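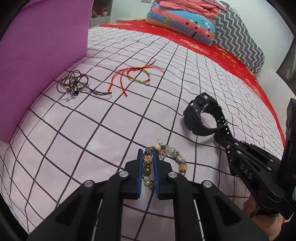
Our jewelry and watch sorting at Datcombe has come a long way since April, and I wanted to tell you about it properly, Ruth, as your grant paid for so much of it. We now have 92 donated pieces checked and listed, with up to 40 more to go before the Lusmont sale. Everything gets laid out on the grid sheet first, well apart, so that a red string bracelet doesn't end up knotted around a cord necklace — we lost a whole morning to that once! The beaded bracelets take longest. One with a bumpy copper-gold bead and a little wire charm shaped like a diamond has become a favorite of mine, and I'd love it to go to a good home.

Still to do: 4 clasps to mend, and the black wristwatch needs a price. Barrios has promised us 100 small boxes, and I'll write again once they're here.

With warm thanks,
Tatiana Dvořáček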